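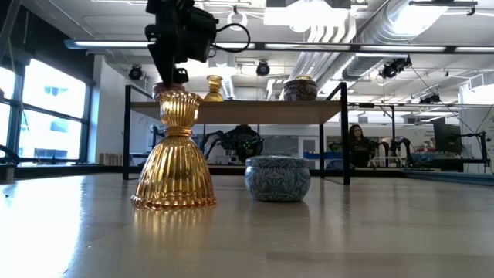
Fig. 1. Gripper at the rim of the amber glass vessel, tin on the right, shelf behind.

Week 11 handout: looking after the gripper cell

Hi everyone. These are the notes I promised on daily care of the cell, cleaned up a bit from what I scribbled on the board. Ewurabena Addo pointed out that my handwriting for the torque section looked like a seismograph, so please use this version and throw out your phone photos of the other one.

We're staying with the glass and tin exercise through May. I like glass for teaching maintenance because it's picky. A cell that's slightly out of shape will move foam blocks around all day and you'll never hear a complaint from it, but put a ribbed glass rim between the fingers and every bit of slop shows up.

Before you power up

Look at the cable first. On our arm the cable makes a loop out to the side of the gripper before it goes back up, and that loop is there on purpose! It gives the wrist room to turn. If somebody has tidied it with a zip tie, cut the tie and tell me. Last year's group lost more than 1,000 cycles of logged data to a connector that had been tugged a tiny bit at every wrist turn, and it took Kamol Wannasri and me a whole afternoon to find it (we swapped the controller first, then the power supply, then finally wiggled the plug).

Then put a hand on the mounting bracket, with the power off, and try to rock it. You shouldn't feel any play. If you do, go over the bracket screws in a cross pattern, a little at a time. Don't tighten one all the way down and then start on its neighbor.

Wipe the tabletop. Ours has a shine to it, so you get reflections of whatever you set down, and dust or fingerprints change those reflections. Dry cloth first, then a damp one if you need it. No spray anywhere near the gripper.

Fingers

Take the fingers off at the start of your block and look at the contact faces under the bench lamp. You're looking for a polished patch where the grip lands, or a nick along the edge. A polished patch means the pads are getting tired. A nick means you stop and change the pad, even if you're in the middle of a run.

When the fingers go back on, close them slowly with nothing between them and check that they meet evenly along their length. We use a strip of paper for this – pull it out at the tip, then at the root, and the drag should feel the same both times. If it doesn't, loosen, reseat, try again. Please don't bend anything.

Teaching the rim height

This is where most of you lost time, so I'll go slowly. Jog down at low speed from straight above the vessel. Stop when the lower fingers are level with the rim and save that as your approach point. Then come down in small steps to your grip height and save that separately. Two points, two names. If you save over the approach point (Urmila Agarwal's pair did this, and so did I when I was learning), the arm will happily take a short cut to the grip height from wherever it is, and glass doesn't forgive that.

The vessel in Fig. 1 has a narrow ribbed cup on top, then a pinched waist with a band, then the wide fluted base. Grip the cup. The waist looks tempting, but to reach it you have to get the fingers past the cup, and then you've got very little clearance left to back out. The ribs matter too. A finger sitting on a rib and a finger sitting in a groove will give you different opening widths, so turn the glass the same way each time while you're teaching.

The tin is low and squat with a slightly domed lid. It needs its own approach point. Don't reuse the one from the glass.

Speed and the shelf

Keep the override at 68 percent or lower for anything that travels toward the shelf. I know it feels slow. The shelf legs are thin and dark and easy to forget about when you're watching the fingers.

Log book

Write down pad changes, screw checks and anything that sounded odd, with your initials. "Squeaked a bit on the way up" is a perfectly good entry.

For next time

Read the Hisden wrist manual, chapter 2, and bring your paper strip results. Prasert Mahawong has the spare pads in the gray drawer. Questions to me or to Isabelle Zacharias before 4 p.m., please.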